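Tariff changes and household textiles: buying and keeping

Updated Aug 27, 2024

Import duty is charged on the customs value of goods at the border. It reaches the shelf price of bedding and towels later, once older stock has been sold. The following applies to ordinary households.

Check the origin label before comparing prices. Duty follows the country of origin, which can differ from the country the parcel was posted from.

When ordering from abroad, read whether the price is "duties paid" or "duties unpaid". In the second case the carrier collects the duty and normally adds a handling fee. Keep the invoice until the return period has ended.

Do not stockpile ahead of an announced tariff. Announced rates are often delayed or altered, and folded cotton yellows along the creases in a damp cupboard. If a set is due for replacement by November, buy that set only.

Extend the life of what you have:
Wash cotton sheets at 30 degrees unless there has been illness in the house.
Fill the drum no more than two thirds full.
Close zips and buttons first.
Mend a seam when the first 2 cm opens.
Turn a worn sheet sides to middle, or cut it down for cloths.

A label reading 100% cotton gives the fibre only. Weight and weave decide how long the fabric lasts, so ask the seller for both.

Text: Zsófia Csizmadia. Checked by Rainer Gerlach.
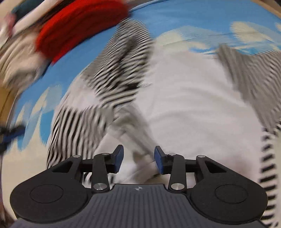
Cloths on a cloud-print sheet.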